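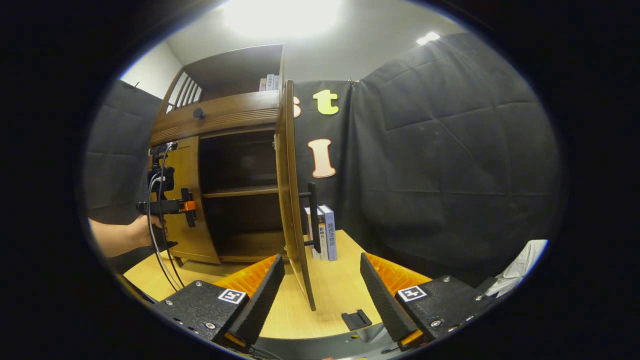
Cabinet with the curved door, books on top

How do I get rid of white haze on a glossy wood finish?
Posted by Teren

I have a small brown cabinet with a shiny finish. It picked up a cloudy patch in December, bigger than a coaster. Furniture polish did nothing. Do I have to strip it?

drodholm51
No, don't strip it. Haze like that is usually moisture in the finish. Try a hair dryer on low for 15 minutes, keep it moving and stay 8 inches back. If that fails, rub lightly with 0000 steel wool and a little mineral oil - go with the grain, then wipe dry.

voludska
mayonnaise. leave it overnight. worked on my moms table

mykhailiuk
Test the steel wool on the back first, it can dull a high gloss.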